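Trucos para montar una noche de cine en casa (y que apetezca repetir)

En casa llevamos ya unos cuantos inviernos con la costumbre de cerrar la semana con una película, y con el tiempo he ido juntando un puñado de manías que quizá le sirvan a alguien. Son cosas de andar por casa, de las que se aprenden a base de ver media película con el sol pegando en la pared o de quedarse sin palomitas antes de los títulos de crédito.

La pared y la luz

Si tenéis proyector, probad primero sobre la pared desnuda antes de gastar en una pantalla. Una pared blanca mate y bien lisa da un resultado estupendo, y si tiene gotelé, una sábana blanca de algodón grueso, planchada y con un listón metido en el dobladillo de abajo, cuelga recta y no hace olas. La nuestra la sujetamos a la barra de la cortina con 4 pinzas de las fuertes. En abril, cuando anochece más tarde, nos toca poner además una manta oscura sobre la persiana, que siempre deja pasar rayitas.

No os quedéis totalmente a oscuras, que cansa la vista. Una lamparita baja detrás del sofá, con bombilla cálida, es suficiente para encontrar el vaso sin volcarlo.

El sonido

Los altavoces, a la altura de los oídos cuando estáis sentados, y separados de la esquina, donde los graves se embarullan y no se entiende a nadie. Nosotros usamos unos Karras pequeños, bastante viejos ya, puestos sobre dos pilas de libros con un paño doblado debajo, y desde que está el paño la estantería dejó de vibrar. Para las películas en versión original, subid un poco los subtítulos si el mueble de delante los tapa; casi todos los reproductores lo permiten en el menú, aunque a veces haya que rebuscar.

Las palomitas

Para una olla mediana: 3 cucharadas de aceite de girasol y 200 gramos de maíz, que dan para un sofá lleno. Echad primero 2 granos sueltos con el fuego medio y la tapa puesta. Cuando exploten los dos, va el resto, y a menear la olla de vez en cuando. La sal, muy fina (yo la paso por el molinillo), y justo al apagar el fuego. Si las queréis con mantequilla, derretidla aparte y echadla en hilo, removiendo, ¡que si no se queda toda en las de arriba!

Manchas en el sofá

Alguna caerá. Con la grasa, nada de frotar: polvos de talco, media hora de paciencia, cepillo suave, y repetir si hace falta. Con el refresco, un paño húmedo a toquecitos desde fuera hacia el centro. Probad siempre antes en un rincón escondido de la tela.

Recoger sin pereza

El truco que más me ha cambiado los sábados es llevar una cesta vacía al salón antes de darle al play. Al acabar, todo el mundo echa allí sus envases y servilletas, se hace un solo viaje a la cocina y se separa con calma por la mañana, con el café en la mano.
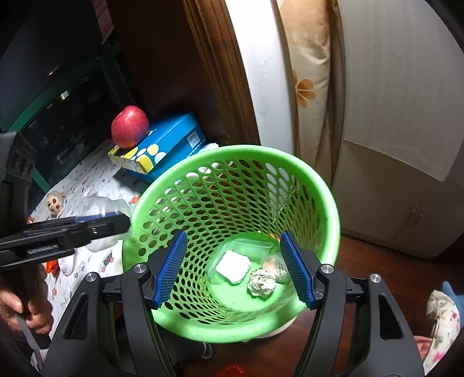

Cesta verde con bandeja de plástico transparente y papel arrugado.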